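I nearly didn't go to the open day at Bovstead, and I'm so glad I did! The simulation corner was my favourite – a robot arm, a striped bed and a few odd things to pick up, all running on a computer. I stayed for 43 minutes and missed the free lunch.

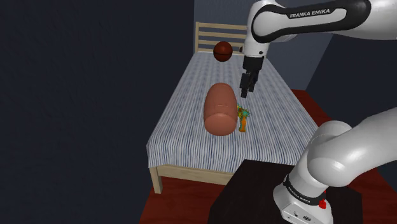 Sanaa Fahmy told us that practising this way is cheap, as a bad grab costs nothing but a restart. I asked her far too many questions (sorry, Sanaa) and she answered every one.

After that I had a go at the controls myself. Three tries, all hopeless, and I'd have queued again if the doors weren't closing. They're doing another in March.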